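Quiénes somos

Lukari es un taller de mantenimiento de células robotizadas. Ponemos en marcha máquinas, las cuidamos y las reparamos cuando se paran. No fabricamos robots ni los vendemos, y desconfiamos bastante de quien promete que uno de ellos va a resolverle la vida a una planta en tres semanas.

Empezamos reparando pinzas. Era lo que otros talleres no querían: piezas pequeñas, llenas de tornillos diminutos, con almohadillas que se gastan y holguras que no salen en ningún manual. El cliente llegaba convencido de que tenía un problema de software y casi siempre tenía un dedo flojo. Con el tiempo nos fueron pidiendo que mirásemos también el resto de la célula, y de ahí salió la empresa que somos ahora.

Qué hacemos y qué no

Trabajamos sobre tres cosas: la puesta a punto inicial, la revisión periódica y la reparación. Hacemos también formación, aunque con la condición de que asista quien va a tocar la máquina. Hemos dado cursos a salas llenas de responsables que no habían abierto nunca un armario eléctrico, y no sirvió de nada.

No hacemos «transformación digital». No hacemos auditorías de madurez. Si alguien nos pide un informe que diga que su línea está preparada para la inteligencia artificial, le mandamos el estado de los cables, el de los conectores y el de la sujeción, y que saque sus conclusiones.

Tampoco creemos en el mantenimiento predictivo tal como se suele vender. Nos han enseñado paneles muy bonitos, con semáforos y curvas, en plantas donde la pinza llevaba meses cerrando torcida sin que el panel dijera una palabra. Puede que algún día funcione bien en células pequeñas. De momento preferimos una galga, una linterna y una libreta.

La célula Gastura

La máquina a la que más horas dedicamos es la nuestra. Se llama Gastura y es una célula de manipulación sobre mesa: coge objetos corrientes, los mueve, abre y cierra puertas de un mueble. Dicho así parece poca cosa, y durante un tiempo también nos lo pareció a nosotros. Después vimos que una puerta con bisagras es de lo más ingrato que se le puede poner delante a una pinza. El tirador describe un arco, la pinza tiene que acompañarlo, y cualquier desajuste de los dedos se nota en la mano o en la muñeca del robot.

Junto a la célula usamos una pinza de mano, con la misma idea de dos dedos enfrentados. La lleva una persona y sirve para hacer la tarea a pulso antes de pedírsela a la máquina. Si a mano ya cuesta, al robot le va a costar más. Es una comprobación barata y nos ha ahorrado discusiones muy largas.

La puesta a punto de Gastura sigue siempre el mismo orden:

Primero se limpia la mesa y se retira lo que no forma parte de la prueba.

Se revisan los tornillos de las carcasas de los dedos, uno por uno, con destornillador y sin prisas. Uno flojo basta para perder la repetibilidad.

Se comprueban las almohadillas. Si el relieve está gastado, se cambian las dos, aunque la otra parezca buena.

Se comprueban los marcadores de los dedos: bien pegados, planos, sin esquinas levantadas ni grasa encima. Un marcador que se despega un poco por una punta da lecturas que parecen correctas y no lo son. Preferimos con mucho el que se cae entero.

Se cierra la pinza en vacío y se mira a contraluz si los dedos asientan a la vez.

Por último, 10 ciclos seguidos con un objeto rígido y otros tantos con papel o cartulina. El papel es el que saca los defectos.

Las luces del techo merecen una línea aparte. Cuando el reflejo cae sobre un marcador, la detección falla a ratos, y ese «a ratos» es lo que hace perder tardes enteras. Antes de desmontar nada, pedimos que se mire hacia arriba.
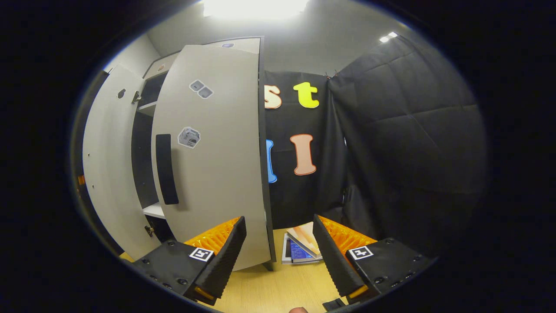

Pinza de mano sobre la mesa de trabajo, con el armario blanco abierto. En la cara superior de cada dedo, su marcador.

Lo que hemos aprendido a fuerza de equivocarnos

Gastura lleva 47 intervenciones anotadas en la libreta. Las releemos de vez en cuando y no nos dejan muy bien: una buena parte son averías que provocamos nosotros al ajustar otra cosa. Apretamos de más, recalibramos con la mesa mal apoyada, cambiamos una almohadilla y dejamos la vieja en el dedo contrario.

También probamos Achari, un programa de seguimiento de mantenimiento que nos recomendaron con mucho entusiasmo. Avisaba de todo. Avisaba tanto que dejamos de leerlo, y el jueves que hacía falta de verdad el aviso estaba allí, enterrado entre otros muchos. Volvimos al papel. No decimos que sea mejor para todo el mundo; para un equipo pequeño, con una célula que se ve desde la silla, a nosotros nos vale.

La revisión a fondo la hacemos cada 2.000 ciclos. La cifra no viene de ningún estudio. La fuimos bajando hasta que dejamos de encontrar sorpresas, y cuando un cliente nos pregunta por la base científica le contestamos eso mismo. En su planta habrá que buscar otra.

Cómo trabajamos con los clientes

Pedimos ver la máquina en marcha antes de presupuestar. Los vídeos ayudan poco, y los que manda el proveedor todavía menos — suelen estar grabados el único día en que todo salió bien.

Cuando entregamos una célula, entregamos también la libreta, con los fallos incluidos. Hay clientes a los que esto les incomoda. Con Classide, una línea de clasificación de piezas pequeñas en la que seguimos trabajando, la libreta fue motivo de una reunión bastante tensa, y es hoy el documento que más consulta el turno de noche.

Si creemos que una tarea se hace mejor a mano, lo decimos. Hemos perdido encargos así. También hemos visto células carísimas tapadas con una lona al fondo de una nave, y no queremos haber firmado ninguna.

Visitas

El taller se puede visitar con cita previa, salvo en agosto, cuando cerramos. Enseñamos Gastura tal como esté ese día, y si está desmontada, se ve desmontada. Conviene traer calzado cerrado y, si se puede, la pieza o el objeto que da problemas. Con el objeto delante se habla bastante menos y se avanza más. Para pedir cita, use el formulario de la página de contacto e indique qué máquina tiene, qué pinza lleva y qué hace cuando falla.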